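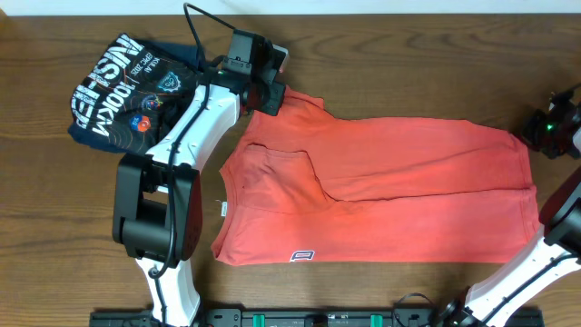
The case against the baby walker with wheels is usually put in terms of stairs, and the trade has answered it in those terms. The current Dratona model has friction strips under the base and a wider frame than a standard doorway. Both features work as far as they go. Neither deals with the main fault, which is speed combined with reach.

A crawling child of nine months gives a parent a few seconds' notice of most things. The same child in a wheeled frame crosses a kitchen before a pan handle can be turned inwards. The seat also raises the hands by the height of a low shelf, so that a room made safe for crawling has to be made safe again. Few households do the second job. We did not, and our son pulled a kettle flex in June at a height I had judged out of range. The kettle was empty.

The Sollby parents' group put out a survey on home falls and knocks, and 534 households replied. It is a weak survey. The families chose themselves, "knock" was left undefined, and walker use was recorded only as yes or no, with no hours. I would not rest a ban on it. I would rest on it the smaller claim that parents who own a walker mostly believe they are watching closely when the child is in it, and that this includes the parents who reported an injury.

The usual defence is that the walker buys time to cook. A playpen buys the same time. The Kushwaha folding pen takes up some 2 square metres, fits most rooms and has no wheels. Children complain in it, and mine did for 14 minutes on the first afternoon. Complaint is a cost, but it should be weighed against a burn.

I would also ask Dolwood Nursery, which still has 6 walkers in its baby room, to retire them at the next equipment review and spend the money on floor mats.

July 17, 2026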